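Reading time: 3 minutes
Print this page | E-mail this page

Sports Law and Labor Relations
Unit 2 Handout: Restricted Free Agency and the Right to Match
Prepared by Lilibeth Fajardo

Scope of this unit

The previous unit dealt with the entry draft and the reserve system. This handout covers what happens when a player's first contract expires and the club wishes to keep a claim on the player's services. Students should read it together with the Garside materials in the course packet. The packet league is used throughout, and its rules differ in several respects from those of the major professional leagues.

Basic terms

An unrestricted free agent may sign with any club, and the former club receives no special rights. A restricted free agent may negotiate with any club, but the former club may keep the player by agreeing to the terms offered elsewhere. This power is usually called a right of first refusal, or a right to match.

An offer sheet is the signed document in which the new club states its terms. In the packet league it is binding on both the player and the new club once it is delivered to the league office. The player cannot withdraw it if a better proposal arrives the next morning.

A qualifying offer is the one-year contract that the former club must extend in order to hold the right to match. A club that fails to make the offer by the deadline in Article 19 loses the right, and the player becomes unrestricted.

Why the system exists

Restrictions of this kind would raise serious antitrust questions if the clubs simply imposed them. They are generally defended on the ground that they were bargained for. Under the nonstatutory labor exemption, terms reached through good-faith collective bargaining are largely shielded from antitrust challenge. The union accepts limits on younger players and obtains something in return, such as a higher minimum salary or earlier unrestricted status for veterans.

Students should note who bears the cost of that exchange. Many of the players affected had not yet entered the league when the agreement was signed, and had no vote on it.
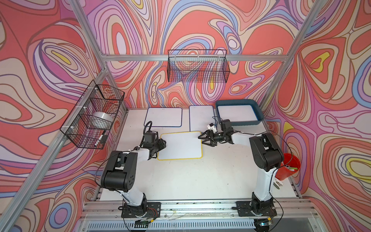 What must the former club match?
The former club must match the principal terms of the offer sheet, meaning salary, length, guaranteed money and signing bonus. Terms outside that list, such as a promise of outside promotional work, need not be matched and may not be used to defeat the right.

The Kondale problem

Kondale extended a qualifying offer to its goalkeeper. Rurville then signed the player to an offer sheet containing a clause that guaranteed the full salary in any season in which he was not the highest-paid goalkeeper on the roster. Kondale already employed a goalkeeper with a larger salary. Rurville did not. The clause would therefore cost Kondale a great deal and Rurville nothing.

Clauses of this type are known as poison pills. Consider whether the clause is a principal term under Article 19, and whether the duty of good faith limits what a competing club may write into an offer sheet. The arbitrator's opinion in the Sirkley matter is relevant to both points. It held that a term must be judged by its effect on each club, even where the wording is identical.

Assignment

Write a memorandum of no more than 3000 words advising Kondale. Address the interpretation of the agreement first and the available remedies second. Cite the packet by article number. Outside research is permitted but is not required, and memoranda will be graded chiefly on their use of the contract language.

Memoranda are due before the November review session. Requests for an extension should be made in writing to the instructor.

Last updated: November
Print this page | E-mail this page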